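Reading time: 4 minutes

Do ergonomic mice do anything, or is it all marketing?

Tuesday, October 22, 2019

wattlebank
My wrist has been sore since winter and everyone at work has the same answer, which is to spend money. The office manager wants to order the Nokidex for the whole floor. The brochure says "designed with movement specialists" and doesn't name one of them. Has anyone here used an ergonomic mouse long enough to say whether it made a difference? I mean months. I don't want to hear how nice it felt on the first day.

pelican_brief_case
I had an Iria for 14 months. Felt great for a fortnight, then my wrist went back to how it was. The rubber on the side peeled off as well. Make of that what you will.

Joyce Shirima
I'd ask what your desk height is before anything else. Mine was too high for years and no mouse was going to fix that. I sawed 2 centimetres off the legs (cheap desk, no regrets) and moved the keyboard over, and the ache mostly went. I was using the free mouse that came with the computer the whole time.

wattlebank
Desk is fixed to the wall, unfortunately. I can raise the chair but then my feet dangle.

oldmate_trev
Footrest. Or a phone book if you can still find one.

Kári Gunnlaugsson
I'm going to disagree with Joyce a bit. Desk height matters, sure, but so does the shape of the thing you're holding all day. I have big hands and a small travel mouse makes me claw at it. A fuller body lets my palm sit down. Grey and white ergonomic type with the orange button, on a soft mat:

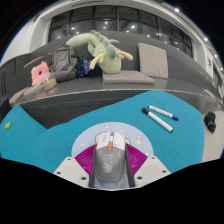
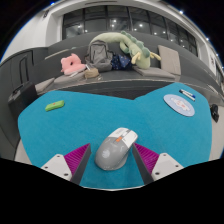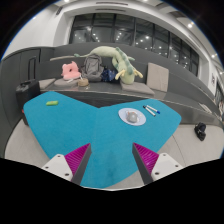 Photos: K. Gunnlaugsson

The last one is the blue tabletop with the rounded corners. If I were buying a desk again I'd look for rounded corners before I looked at any mouse. A hard square edge under the forearm is murder by three in the afternoon.

pelican_brief_case
So you agree with Joyce that it's the desk.

Kári Gunnlaugsson
I agree it's partly the desk. I still wouldn't go back to a little flat mouse.

Joyce Shirima
Fair enough, but "I have big hands and prefer a big mouse" is a long way from "ergonomic". Any shop could sell you a big mouse without the word and knock half off the price. I've yet to see a box that tells you what they measured, or on whom.

gumleaf77
This. The label isn't protected as far as I know. My nephew's gaming mouse says ergonomic and it's the shape of a stealth bomber. I tried a Barasa, the vertical one where you shake hands with it. Cost me 80 dollars. My wrist stopped hurting and my shoulder started. Physio said I was just moving the strain somewhere else and asked how often I got up. The answer was lunch.

oldmate_trev
Did the physio charge more than the mouse?

gumleaf77
Considerably.

wattlebank
Has anyone tried swapping hands? Someone in accounts swears by it.

Joyce Shirima
I did it for a while. The first week is awful and you will close things you meant to keep. Check the shape first, though. A lot of the ones sold as ergonomic are moulded for the right hand only, so you'd want a plain symmetrical one.

Kári Gunnlaugsson
Swapping is good advice. Slow the pointer down or speed it up too, it costs nothing. I had mine set so slow I was rowing a boat across the desk.

nimus_user_no_more
Don't let them sell you the Nimus wrist rest either. It's a gel bar that pushes up into the exact spot that's sore. Our office bought 16 of them and by December they were all in the bottom drawer of the stationery cupboard. I'd bet the same happens with your Nokidex order, wattlebank.

pelican_brief_case
Some people do get on with gel rests. My wife likes hers. But then she rests on it between jobs and lifts off to move, and I suspect that's the only right way to use one.

wattlebank
OK, here's where I've got to. Footrest first, pointer speed tonight, left hand on the days I'm only reading email. I'll ask the office manager if we can borrow one Nokidex before she orders a floor's worth, and whether the movement specialists have names. If it's still sore in a month I'll see the doctor, which my sister has been telling me to do from the start.

Joyce Shirima
Your sister's right. If you get tingling in the fingers, don't wait the month.

oldmate_trev
And tell us what they say about the specialists.

Related threads
Standing desks: who is still standing?
Best chair under a sensible price (no gaming chairs please)
Is a split keyboard worth relearning how to type?
Blue light glasses, again
Sore neck from two monitors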